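I have now read 84 pages of dining table listings, and I'm prepared to say that "seats six" is a statement of faith.

The current table was my aunt Shakuntala's. It seats four, or five if one of them is a child or is willing to hold a plate. My mother has announced a lunch for 24. She has not announced where.

Store number one, Heser, wanted to know about my "lifestyle." I eat dinner, sir. Sometimes twice.

Store number two offered delivery in 109 days. I asked if that was business days. He went to check.

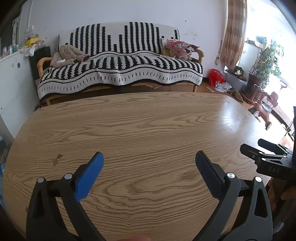

Pallavi Gautam has a theory that rectangular tables make families argue, something to do with whoever gets the head. She wants everyone to go oval. I've come around on it, mostly for my hips, which have met every corner in this apartment. And I do like a light oak veneer when the grain goes all wavy like that one. You could lose a lentil in it for a week.

My mother on veneer: "So it's a table wearing a table."

She would like solid wood, no corners, seating for 24, and to pay what she paid in January of 1988.

Update: we're borrowing 2 folding tables from the Awasthis next door. They want them back by six, and they want to be invited.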